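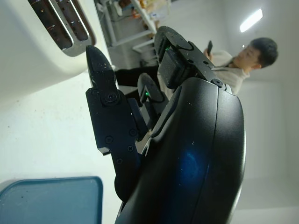
My grandmother ate the same breakfast for most of her adult life, and I thought it was the saddest thing I'd ever heard. Toast, butter, a scrape of plum jam, black coffee, radio on. I was eleven and had just discovered cereal with marshmallows in it, so my judgment was not to be trusted, but I held on to that opinion for a very long time.

Last April I quit a job that had me out the door by 6:15, and for the first time since college I had mornings. Whole ones! I had no idea what to do with them. For the first week I ate standing up at the counter out of habit, coat practically on, and was done by 6:30 with nowhere to go. So I called people I know who seem to have breakfast figured out and asked if I could come over and watch them eat it. You would be surprised how many said yes.

The first was Riku Hoshino, who used to bake at Karkiso, the little place by the bus depot with the terrible parking. Riku doesn't bake at home anymore. He buys his bread, and he buys it a day old on purpose, because he thinks fresh bread makes lousy toast (too damp, he says, it steams before it browns). He slices it thick and then he just waits, which I found hard. I kept trying to talk to him. He kept holding up one finger.

"You're a person who pushes the lever up early," he told me. I am. I've been one all my life.
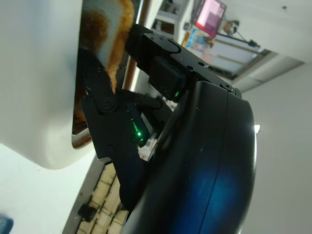 We had ours with salted butter and slices of radish, and he put the butter on in two rounds. The first goes on right away and soaks in, and the second goes on a minute later so there's something for your teeth to find. I've been doing it that way ever since, and I've gone through a frankly embarrassing amount of butter.

Riku also has firm views on plates. A cold plate makes the bottom go soggy, so he leans the slices against each other like a little tent while he gets the coffee. I laughed at the tent. I now make the tent.

After him I drove out to see Ajith Kurup, an old neighbor of mine who moved to the far side of the county and runs a lunch counter called Poduval. His customers get rice and fish and a very good lentil thing that I dream about. What he eats himself, at five in the morning before the prep starts, is white toast with condensed milk. His mother made it for him on exam days. He's tried to upgrade it over the years, with better bread, and once with a condensed milk he cooked down himself for most of an afternoon, and he says every improvement made it worse.

I asked if he ever gets bored. He looked at me like I'd asked if he got bored of his own front door.

We sat on overturned crates out back and didn't say a whole lot. A delivery guy came and went. It was still dark when I got there and light when I left, and I hadn't looked at my phone once – I noticed that in the car, and felt pretty smug about it until I missed my exit.

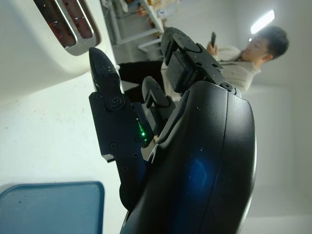
The trouble with good bread

I should say something about money. The fancy bakeries near me, Prodosska especially, now want more for one loaf than I used to spend on lunch. It's lovely bread. It also has holes in it the size of a quarter, and jam falls straight through them and onto your sleeve. I bought it for a month out of guilt, I think, the idea being that if I was going to have leisurely mornings I ought to be doing them properly.

Then one Thursday I ran out and walked down to the corner store for a bag of plain sliced sandwich bread, the soft kind, and it was great. It toasted evenly and it held its jam. I ate four slices with the window open and listened to the neighbor's kid practice the trumpet, badly, for as long as it took.

I've got a new job now, with a start time that a human being could live with, and I've kept the mornings. I get up early enough to sit down. Plum jam, as it happens. I've been trying to find one like my grandmother's and haven't come close, so if you have an aunt who makes it, please write in.
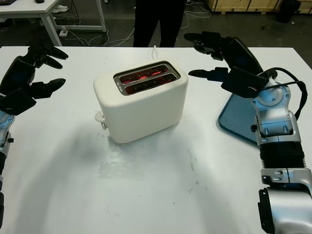
TO TRY AT HOME

Riku's radish toast

Cut day-old bread thick and toast it darker than you think you want. Butter it straight away, wait a minute, and butter it again. Slice two radishes as thin as you can manage and lay them on top with a pinch of flaky salt. Eat it before you answer any email.

Ajith's exam-day toast

White bread, toasted light gold. Condensed milk from the can, spread right out to the crusts with the back of a spoon. Ajith folds his in half and I leave mine flat. Strong tea with it, no sugar, you've got plenty already.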